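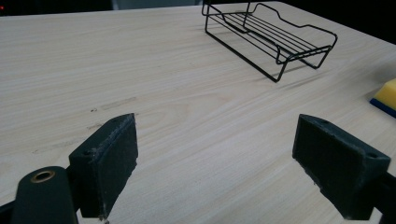 Open evening at Fornida, Muvarthorpe

Quick write-up while it's fresh, more next month if there's room. Tuesday, half six start, Ó Conaill building, the unit at the far end past the tyre place. Sat nav takes you to the wrong gate. Go round.

Good turnout from us, fuller than the spring trip, and three who'd never been on a visit before. Tea on arrival. Decent biscuits. Then straight in, no slides, which went down well.

What they do. Fornida are teaching robot arms to do kitchen jobs. Clearing up, wiping down, putting things on racks and taking them off again. The project is called Puso. I forgot to ask what it stands for, or if it stands for anything. The arms live in the other room and we saw those last. The first hour was all about the teaching, and I'd say that was the better half.

How the teaching works. You hold the gripper yourself. It's a tool with two fingers, a handle and a camera on it, and you go and do the job by hand as if you were the robot. The camera sees what the robot would see. Do the job, stop, put everything back somewhere a bit different, do it again. One go is called an episode. They had 1,736 episodes in the bag for the sponge and rack job when we got there, and the plan is to keep going until the arm stops making a mess of it. The first 1,000 were done on one table by the same two people and they reckon it shows. The arm got very good at that table and hopeless at any other. So now anyone who walks in gets handed the gripper. Including us!

The job on the night was a yellow sponge and a black wire rack on a pale wooden table. Sounds like nothing. Have a go at it with two stiff blocks for fingers and your own hand hidden behind them and then tell me it's nothing. You lose your sense of how far down you are. Most of us came in too low and bumped the table. One or two came in too high and shut the fingers on fresh air. I did both.

The fingers. Several of you asked so I had a proper look. Chunky things, flat gripping faces, screw holes in them, and there's a brassy bush in the mount next to the left one. The edges on the pair we used were scuffed and a bit chipped along the rim. We were told they get swapped when the grip goes off, and that rough faces do better on foam than smooth ones. Someone from our lot wanted to know why not rubber. They tried rubber. It held on to the sponge too well and it wouldn't drop cleanly. You'd open up and the sponge came along for the ride.

The rack is the hard bit, apparently. Thin black rods, gaps between, legs sticking out at angles, and the shadow on the table underneath confuses matters. To a camera a thin black rod and the shadow of a thin black rod are near enough the same thing. They move the lamp between episodes on purpose so the arm can't learn the shadow instead of the rack. I thought that was clever. A sponge is easy to spot, being bright yellow, and soft enough to forgive you if you grab it a bit off centre.

Tips we were given before having a go, for anyone on the next visit:

Come in slowly and open wide. Wider than feels needed.

Get a finger either side before you go anywhere near closing.

Look at the sponge, don't look at your hand.

If you fluff it, carry on and finish. They keep some of the fluffs. An arm that has only ever seen perfect goes has no idea what to do when it misses.

Don't talk to the person holding the gripper (ignored by everybody). 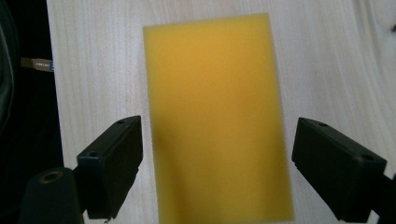
Fingers either side of the yellow foam. Slowly now.

The queue for a turn went back to the door at one point. Five minutes each, that was the deal, and nobody stuck to it. Fair play to the Fornida people who let it run and didn't once look at the clock. Our evening's efforts go in with the rest as long as you signed the sheet. If you had a go and didn't sign, let me know and I'll pass it on, they can't use yours without.

Then the arm. Next room, behind a screen, stand behind the yellow line. Same sort of fingers on the end of it. It picked the sponge up first time, and there was a cheer. Put it down on the rack, more or less. Second go it paused for ages over the table like somebody trying to remember what they came upstairs for, then went down and got it. Third go it missed altogether, backed off, came in again from the other side and got it. For me that third one was the best thing all night. It's where the fluffs come in, see above.

It's slow. People did remark on it. The answer was that they run it slow for visitors and it'll go a good deal quicker with the guard shut, but not as quick as a person and not for a while yet. No one was pretending it'd be doing your washing up by Christmas.

Questions, in no order, from my notes, which are bad:

Does it need to know what a sponge is? No. Only what to do when things look like that.

What about a wet one? They've started on wet. 491 episodes so far with a wet sponge, kept separate. It's heavier, it sags, it drips on the kit. Not popular with whoever is on the rota.

Can you use the same episodes with a different arm? Mostly yes, so long as the fingers and the camera match. That's the reason for doing it by hand with a loose gripper and not by steering the arm about.

Who decides what counts as a good go? A person watches them all back. Somebody asked how long that takes and got a look.

Would they sell us a gripper? No. But the drawings for an older one might be available to clubs and they'll get back to us. I'll chase. If it comes off it'd make a cracking winter project, two fingers, a slide and a trigger, nothing in it most of us couldn't make. The bushes you'd buy in.

A few practical bits. Parking was tight, share lifts next time please. The unit is cold, even in June, bring a jumper. Toilets are up a flight of stairs, there's a lift but ask for it to be unlocked when you arive. Stout shoes for the arm room, they did turn sandals away (lent him some boots, all was well).

They'd have us back. Smaller group, probably a dozen at most, so everyone gets longer on the gripper, and the job will have moved on to mugs by then. Names to me at the next meeting or put a note in the box. Those who missed out on a turn this time go to the top of the list.

Somebody left a grey scarf and a set of reading glasses in the tea area. Fornida have them at the front desk. Thanks to all who drove, and to whoever took the spare biscuits home, could we have the tin back, its not ours.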